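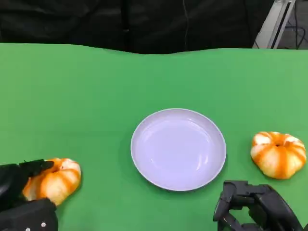 Gusmont will now rent you a pair of robot hands by the month, and the sales page for the Dalis kit makes it sound as though you'd be mad not to. I have read that page more often than is good for me. "Handles the everyday", it says, in very large letters. All right, but which everyday? A small striped pumpkin is a kind thing to ask a robot to pick up. It's squat, it has ribs for the fingers to sit against, and on a matte green table covering it could hardly stand out more. The left hand had hold of one with a finger right across the top, and I'll give it that, it's a decent grip. The plate is another matter. It's shallow and glossy with hardly any rim to get under, and I'd like to see that lifted before I signed anything.

What you get for your money is two hands, the arms, a stand, a control box and a login for Privex, the software side. The login is where I started to grumble. Without it the hands do nothing at all, and it's billed separately after the first 2 months. This is mentioned once, in the FAQ, under "Getting started". The minimum term is 11 months, a number I have never seen on a contract before and which I suspect was picked so they could avoid writing "a year".

Setting up took an afternoon and most of an evening. The manual has 20 pages and a good many of them are safety notices, with the actual calibration steps squeezed in near the back. I followed them twice and got different results. The second lot seemed better, so I kept those. Support replied by 11 the next morning, politely, with a link to the manual.

Haf Skyrme, who rented the rival Fakir kit last winter and sent it back, thinks I'm being harsh. Her argument is that the Dalis hands have proper fingers where hers had a pair of flat pads, and that fingers are what you're paying for. Fair enough. I like the fingers. They bend in sensible places and they look sturdy – I wouldn't want mine caught in them. But I'm renting a whole service, and the service is the weak bit. Every routine I'd want has to be taught by hand, over and over, and the "starter library" on the website is still marked as coming in December.

So I haven't renewed and I haven't cancelled. Gusmont have offered me a discount if I commit before the trial ends, and I've asked them to put the Privex charge in writing first. No answer so far.

Filed under: Gadgets & Home Tech, Robots, Long Reviews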